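From: Ekaette Chukwu
To: Pindham House fittings list
Date: 2018-11-02
Subject: Re: Landing table and flowers, first floor

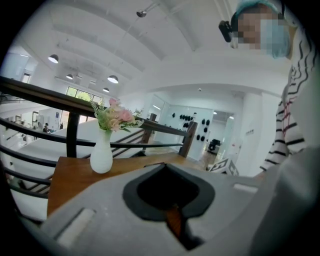 First-floor landing: table, vase and the curved part of the balustrade.

Replies are set between the paragraphs of Bello's message. I have cut the section on the door closers, which belongs in the other thread.

Bello Nwachukwu wrote:

> I went over the first-floor landing for the furnishing schedule and
> have four points. First, the table. The schedule lists it as item 18,
> "side table, rectangular, wood", with no position given. It is
> close to the balustrade at present. Do we want it there, or against
> the wall by the linen cupboard as on the Vergara drawing?

Near the balustrade, please, but with a fixed gap. The Vergara drawing predates the cupboard doors being rehung, and they now open outwards over the spot where the table was to go. With the table in that position the left-hand door stops short and the upper shelves can't be reached without a good deal of twisting.

My objection to leaving it loose by the rail is that people push it back when they pass with luggage. A table hard up to a balustrade is something a child can stand on. I would therefore fix the gap by putting small felt-backed stops under the feet, and write the position into the schedule so that whoever cleans the landing knows where it goes back to. Somtochukwu has the measured plan and can mark it up. The clear width on the walking side needs to be checked on the same visit, measured from the table edge and not from the rail.

If the gap and the clear width can't both be had, the table comes off the landing altogether and goes into the reading room. I wouldn't shave the walking side to keep a piece of furniture.

> Second, the finish. The top is a medium brown and the handrail is a
> good deal darker. Kelechi asked whether the table ought to be
> stained to match before we open.

No. Matching a stain to an old handrail is slow work and the result is usually close enough to look like a mistake. The difference at present is plain and reads as two separate things. There is also the point that the top will need refinishing from time to time and the handrail won't, or not on the same cycle, so any match would drift.

What I would do is wipe the top down, let it dry fully and apply one thin coat of the same hard wax we used on the window boards. Try it on the underside first. Bukola has the part-used tin from the ground floor. If it has skinned over, discard it and order fresh; don't strain it.

> Third, the flowers. The arrangement is artificial, pink and peach
> roses with some ferny stuff, in the small white ceramic vase. I have
> no strong view but there was a remark at the last walk-round that
> real ones would be better.

I would keep the artificial ones. The landing has no tap near it, the light is uneven, and water carried up the stairs ends up on the stairs. Fresh flowers would also have to go on somebody's weekly sheet, and the sheets are full.

Two practical matters, though. The first is stability. The vase has a bulbous base, which helps, but it is small and the sprigs spread well out to either side of it. A sleeve or a bag strap will catch them. Please put a little dry sand in the vase through a paper funnel, enough to bring the weight down low, and fix the base with museum wax. Three small beads pressed down with a quarter turn will do. It comes off again with a slow twist, and any residue can be lifted with a cloth.

The second is dust. The thin leaves hold it far more than the petals do. A soft brush and a hairdryer on the cold setting, done outdoors, is the method we settled on at Gurkovia and I have found nothing better. Do not use the spray cleaner sold for silk flowers until somebody has tried it on one leaf at the back. On the Gurkovia stems it left a tacky film and the dust came back faster.

I would also turn the vase so that the fullest side of the bunch faces the head of the stairs, and trim or bend in any sprig that reaches past the table edge. They are wired, if they came in the same box as the ground-floor ones, and will hold a bend.

> Fourth, the balustrade itself. The horizontal rails under the
> handrail are thin and I noticed some movement when I leaned on the
> curve. I did not have a gauge with me.

This one matters more than the other three. Please log it separately so that it doesn't get closed along with the table. I need to know where the movement is: at the foot of a post, at the joint between post and handrail, or in the handrail between posts. Put one hand on the post low down and push at the top with the other. If the foot is moving you will feel it at once. If it is the joint, there is usually a hairline in the finish.

The gaps between the horizontal rails should be measured at several places along the curve as well. Horizontal rails can be climbed, and the house will be open to families from March. I don't want to go looking for an answer to that in February. The Prurnberg people who did the stair at the east end quoted for an infill panel on a similar run, and the price worked out at 10 per cent under what we had allowed, so there is some room in the budget if we need it. The allowance for the landing as a whole is 2,000 and almost nothing has been charged to it so far.

Until the posts have been checked, nothing is to be hung from the handrail. That includes the winter garland, Kelechi.

Actions as I have them:

Somtochukwu – mark the table position on the measured plan, with the gap and clear width.
Bukola – wax tin, test patch, one coat.
Bello – sand and museum wax for the vase; separate log entry for the balustrade, with measurements.
Me – ask Prurnberg whether their price still stands.

Item 18 stays open on the schedule until the position is written in. Item 7, the runner for the same landing, is waiting on the clear width, so please don't order it from the old drawing.

Ekaette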